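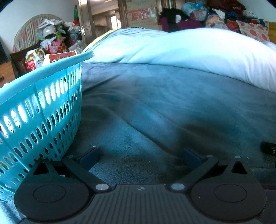

Slide one, leave it up while people find seats. Good evening, and thank you for picking this over the session on retirement accounts next door. My subject is the bed, and what happens to it between getting up and going back to sleep. Most of us own one large flat surface at a comfortable height, and we treat it the way an airport treats a baggage belt. Take the turquoise basket on the left, with the packages in it. It has slots in the side and a good thick rim, it would sit very well on a shelf, and there it is by the bedding. Wait for the laugh. If there is no laugh, go on to the sheet, which has creases running clear across it. (Ask who made their bed this morning. Do not look at the front row while asking.)

Slide two, the title. "Things That Live on the Bed." Say who I am, say I run the Talau home workshops, say I am not going to sell anybody a label maker. The handout is by the door. It has 8 steps on it and we will get through all of them if nobody brings up fitted sheets before the break.

Slide three, the survey. We sent a form to people who had taken the Talau course and 83 wrote back. The question was "What was on your bed at four in the afternoon yesterday?" Read out the good ones: a tax return, a colander, one ski. A person who answered "the other laundry" and left it at that. Pause here, the colander usually needs a moment.

Slide four, why baskets. A basket feels like a decision. You put the snacks and the batteries and the mystery cable in it and you have tidied, in the sense that the mess now has a handle. I have a Ferach basket at home that I filled two winters ago and have since carried from room to room like a pet. Confess this early, it helps with the skeptics.

Slide five, what to do about it. Go slowly, people write this part down.

Strip the bed down to the sheet before you start sorting.
Pull the sheet flat. Two minutes, both sides, stop fussing.
Tip the basket out on the sheet. Yes, all of it.
Food goes to the kitchen now, while you still have the energy.
Open packages and closed packages get separate piles.
Anything with writing you can't read, ask whoever bought it.
Put back in the basket only what belongs in this room.
Basket leaves the bed. It does not go on the chair.

(Somebody will ask about the chair. Tell them the chair is a whole other evening, in November, and the sign-up sheet is with the handout.)

Slide six, slots or solid sides. Slotted plastic lets you see a bit of what you've got, which cuts down on buying a third box of the same tea. It also lets guests see what you've got. Solid sides are for people with secrets or in-laws. The Sun bins I passed around last time were solid and came back to me with a sandwich wrapper in one, so tonight I am passing around the Zinside one, which has slots.

Slide seven, the timer. Set it for 20 minutes. When it rings, whatever is still on the bed goes in one bag by the door and gets looked at on the weekend. I used to say an hour here and people went home and didn't do it. Skip the story about the hotel if we are running late.

Slide eight, questions. Likely ones: pets (they count as bedding), partners (they have to agree to the basket), duvet covers (change the subject). Room has to be empty by nine and the projector goes back in the closet, cable coiled.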